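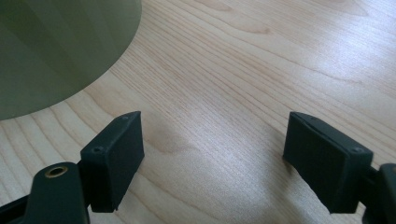 # In defense of the dumb gripper

Every few weeks somebody walks past my bench at Drircombe, looks at whatever I am squeezing a handle at, and asks when it will be "automatic." I used to say soon. I've stopped saying soon. I'd like to make the case that most hobby robot projects should stay attached to a human wrist for much longer than their builders can stand.

My own record is not impressive. The first version of Mengal was a full arm, with seven motors and a wiring harness that looked like something pulled out of a shower drain. I spent 400 dollars on it before it touched an object. When it finally did, it touched the object with great conviction, and the object went behind the radiator, where it may still be.

The current Mengal is two printed fingers and a handle. I am the arm. I come with decent shoulder joints, I calibrate myself over coffee, and I have not once lost my zero position and driven myself into the table at full speed. If the grip is bad, I know it's the grip, and I don't get to spend the evening blaming a motor driver.

Volkan Altıntaş, who has the bench next to mine, thinks this is cheating. His machine, Planomus, does everything itself, or will. He has 1244 lines of motion planning code and a very handsome simulation in which a mug is lifted, rotated and put down again. The mug in the simulation has no handle. I asked about that in February and he said handles were "a later milestone."

I like Volkan and I've borrowed most of his hex keys, so I'll be fair to his side. A hand tool can flatter a bad design. My wrist cheats constantly. It tilts a few degrees, it slows down near the rim of a cup, it forgives a pad that sits crooked on its bracket. Put the same fingers on a motorized arm and all that forgiveness is gone. He's right about this, and he has told me so at eleven at night while I was trying to leave.

But I'd still rather find out that a pad is the wrong shape on a part I can reprint before dinner. Fingers are where the trouble is. Square pads and round things don't get along, smooth plastic and smooth plastic get along even worse, and no amount of planning code will talk them into it. The online build logs I read (Cirkumgate used to be full of them) tend to go quiet at the same spot: beautiful base, beautiful elbow, and then a last entry saying the end effector is "basically done."

So my house rule is 200 pickups by hand before I'm allowed to shop for a motor. I keep the tally in pencil, and drops go back to the printer along with a rude note. It's slow and it makes for terrible demos. Visitors see a grown man picking things up off a table with a device that works slightly less well than the hand holding it.

Volkan says he'll have Planomus running by the summer. I've offered to lend him my fingers.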